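Furniture Materials and Care, Handout 4: Reading a Tabletop

Bring this to the August sessions. Copies are also in the Poltach folder. We will use it alongside the finish samples, and I expect it to have pencil marks on it by then.

1. What the word "wooden" is worth

Most of what is sold as a wooden table is a claim about a surface. The customer sees grain, feels something smooth, and fills in the rest. The seller is usually happy to let that happen. For this handout I want you to hold off on naming the material and get used to saying only what the surface has shown you. "Pale, with arched grain" is a finding. "Solid ash" is a guess until you have seen an edge, an underside or some paperwork, and I have my doubts about the paperwork.

The working table used for these notes is light in color and has rounded corners. I am not going to tell you what it is made of. You will be tempted to decide from the pattern alone, and the pattern will let you.

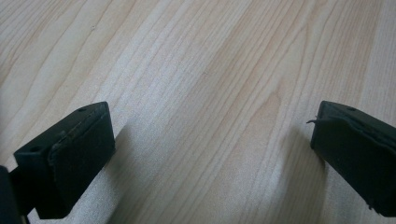
Does a bold, arched grain prove that a top is real wood?

It proves very little. Arches of that kind appear when a board is cut flat across the growth rings, so real timber does show them. A printed layer made from a scan of the same board shows them too. What gives a print away, sometimes, is repetition: the same arch with the same kink, further along the top. A large sheet from a careful maker may not repeat within the size of one table, so failing to find a repeat settles nothing either.

2. Names for the pattern

Cathedral: nested arches or tapering loops, the figure people draw when asked to draw wood.

Straight: close, parallel lines that may drift or bend gently.

Mixed: both in one surface, common in flat-cut boards, where the arches sit toward the middle and the lines tighten to either side.

The catalogs have their own names. Mistico calls one of its tops "Living Grain" and Salazar sells a "Heritage Figure." Neither term tells you how the board was cut, or whether there was a board. Leave them out of your written work.

3. Openings, edges and other honest places

An edge tells you more than a top does. Get down level with it and see whether the lines on the upper face continue over the corner. In solid wood they have to go somewhere. On a covered panel they often stop at a joint, and the edge strip starts a pattern of its own.

Cable holes are useful too. A drilled hole exposes the core, which is one reason to fit a grommet (the other is to stop the cable chafing). If the grommet lifts out easily and the owner agrees, look inside with a flashlight. Put it back afterward. I shouldn't have to write that down, and yet.

Clear the top before you judge anything. A bin or a box left at one side hides the very area you need for comparison, and it tends to stay there because moving it feels like somebody else's job.

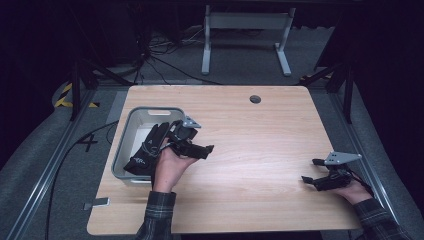
4. Light, and how it misleads

Faded areas get reported far more often than they exist. A student looks at a pale table in daylight, sees one part brighter than the rest, and writes "sun damage." It may be. It may also be the window. Before you write anything, walk to the other side and look again. Glare travels with you; fading stays put.

Color names suffer from the same problem. Cream, honey, blond and beige can all be fair accounts of one surface at different angles. Note the light along with the color, or the color is no use to the next reader.

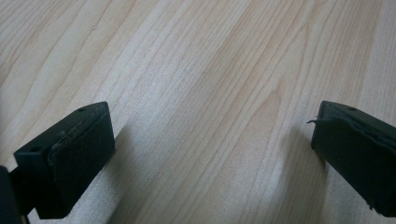
Small dark specks deserve the same patience. A speck could be a knot, a crumb or a bit of dust, and a soft dry cloth sorts the last two from the first in a second. I have read a full paragraph on "pin knots" that went away when the table was dusted.

5. Cleaning, with less faith in the bottle

Start with a dry cloth, then a barely damp one, following the grain. Dry it straight after. Most clean tabletops need no more than that, whatever the Hasten label promises about "feeding" the wood. A sealed surface isn't hungry. Polish on a sealed top sits there, adds shine and collects the next layer of dust — then people buy something to remove it.

If you must test a product, test it underneath or near a back corner, and let it dry completely before you decide you like it.

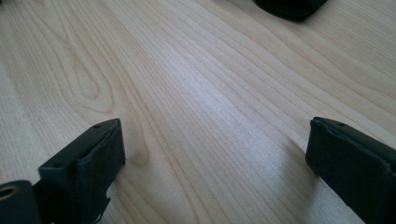

6. For next time

Choose a table you use every day. Write 200 words on its surface without naming the material. Include the grain pattern, the edge, any openings, and the light at the time you looked.

Look at it again at 2 in the afternoon, from the opposite side, and mark whatever you would now change. Leave the first version legible. I am more interested in the crossings-out.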